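The woman who buys back beads for the Cletari shop has worked there for 21 years, and she began our talk by asking to see my watch strap. "Leather tells me if a person takes care," she said. I think I did not pass.

Cletari is a small place on the upper floor above the Bromness bakery. People bring old necklaces there to be restrung, and some leave them to be sold. I wanted to know how she learned the work.
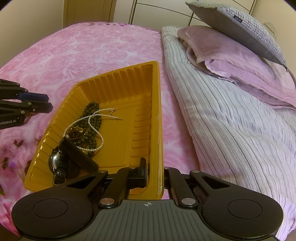 She learned it from her aunt, at the kitchen table, with silk thread and a candle. "First year I was allowed only to make knots. No beads. I hated it." Later she got a job in the repair room of Pullis, where they paid by the piece. A long strand of dark green round beads, looped over itself in a tray, is to her an evening of work, if there must be a knot between every two. She does not like to hurry it. At Pullis they hurried, and she left in October, before the holiday orders came in.

I asked what people do wrong. "They hang them on a nail," she said. "The thread gets long, and then comes the day when they bend over the sink." She keeps her own necklaces lying flat. She also does not wear them to bed, and she was a little angry when I said that I knew people who do.

The most difficult repair she remembers had 313 beads, all very small, and the customer had brought them in a soup jar. It took her nine evenings. "I gave a price before I opened the jar. This was my mistake - after that I always open the jar."
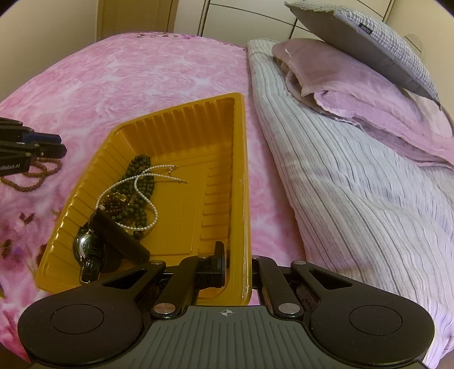 Buying and selling

The shop takes part of the price when a necklace is sold, but she did not want to tell me how much. She told me only that most things go cheaply and that people are often disappointed. A man once came with a letter from the dealer Kalniņš which said his mother's amber was worth 812 euros. She held it, warmed it in her hand and gave it back. "I said, please ask a second person. I don't say to somebody that his mother had plastic."

She has no website and does not plan one. The thread she orders twice a year, always the same gray.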